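Home Talks Notes Reading list Contact

Own less, owe more? Speaker notes on the decluttering business

Notes for the evening talk at Gredow Library. Starts at 6.30, doors close at 8. Bits in brackets are reminders to me.

OPENING

Ask for a show of hands. Who has thrown something out in the past year and then bought it again? (Wait. Hands go up slowly on this one.)

I'm not here to defend mess. I like a clear bench as much as the next person. My trouble is with the claims that get bolted onto a clear bench: that you'll sleep better, spend less, argue less with your partner and find your true interests. I went looking for the evidence behind them and came back with a thin folder.

Start with the easy target, the 100 things rule. You get down to 100 possessions and your life improves. Ask the person selling it what counts as a thing. Is a pair of socks one or two? Is the cutlery drawer one thing? Every version I've read has an exemption for shared items, or books, or "tools of trade", and by the time you add up the exemptions you could run a small farm out of them.

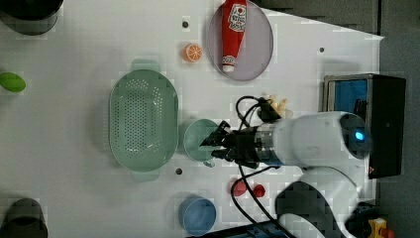 Then the kitchen. It's always the kitchen first, and I think that's because it photographs well. The Dalo Method tells you to take everything out of the cupboards, put it on one surface and keep only what you've used in the last month. Sounds sensible until April comes and you want the preserving pan. The month is arbitrary. I wrote and asked where it came from and got back a discount code.

(Pause for the laugh. If there isn't one, keep going.)

THE SURVEY

The figure you'll hear most is from the Clunov survey. People who finished the program reported feeling calmer. Fine. Look at who was asked.

- 107 households, all of them paying customers
- asked in the week they finished, with the bags still in the hall
- no follow-up after that
- nobody who dropped out was asked anything

That last one matters most. If I ran a running club and surveyed only the people who crossed the line, I'd get a lovely number as well. I'm happy to believe those people felt calmer. I'd feel calmer too if I'd just finished a big job I'd paid for. What I'd like to know is how they felt by winter, and whether the cupboards had filled up again.

The same brochure says those households let go of 2670 items between them. Do the division and it comes to a shade under 25 each. I could get to 25 with the pen jar and the drawer under the phone. It's a big number on a poster and a small one in a house.

(Don't rush this bit. People like doing the sum themselves.)

MONEY

People are told decluttering saves money. I kept receipts for a year while I tried it properly, following the Heiskanen planner page by page. The planner itself, the matching tubs, the label maker, the drawer inserts, the tip fees, and then the things I had to replace. It came to $1031. Against that I made a bit selling an old bike and a heater.

One household, one year, so it proves nothing. I'd only point out that it's one more year of follow-up than the brochure has.

Where does it all go? Op shops can't sell a lot of what they're handed, and some of it ends up as their rubbish bill instead of yours. If you're giving things away, ring first. Clean it. If it's broken, it's broken for the next person as well.
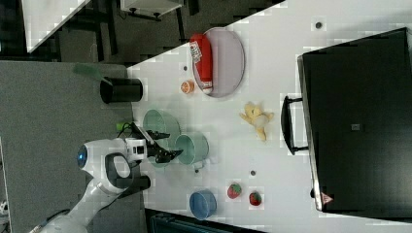 One person at the last session disagreed with most of this, and said that clearing her mother's house had been the hardest month of her life, that she'd gone home and emptied three cupboards of her own so her kids wouldn't have to, and that she didn't care whether a survey backed her up. I've kept that in the talk because I think she's right. She had a reason, it was hers, and she didn't pay for a subscription.

So where does that leave the rest of us? I'd separate two questions. Do you want fewer things? And do you believe the promises about what fewer things will do to you? You can say yes to the first and stay doubtful about the second. Most of the books need you to swallow both at once.

KIDS' STUFF

Always comes up in questions, so deal with it here. The claim is that children play longer and more creatively with fewer toys. There's something to that over a short stretch, with little kids, in a quiet room with no siblings. Your lounge at five in the afternoon is a different place. Try putting some away for a while if you like. It's free, and you can bring them back. I'd be wary of anyone charging you for a rotation plan.

And pretend food. Every decluttering list tells you to bin the pretend food. I've never understood what it did to them.

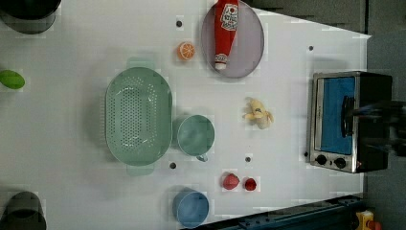
Colander, cups and toy food, all out on the one table.

QUESTIONS TO EXPECT

"But it worked for me." Good. Ask them how long ago. Ask what they bought since. Be polite about it.

"Isn't clutter linked to stress?" Linked, yes, in some studies. Could be that stressed people have less time to tidy. Don't get drawn into a long one on this, it eats the whole session.

"What do you do at home?" Tell them the truth. One box by the door, it goes when it's full. Sometimes I take things back out of it.

(Stack the chairs before leaving. Return the projector lead to the front desk.)

Share this Print 4 comments

Contact | Copyright, all notes by the speaker | Back to top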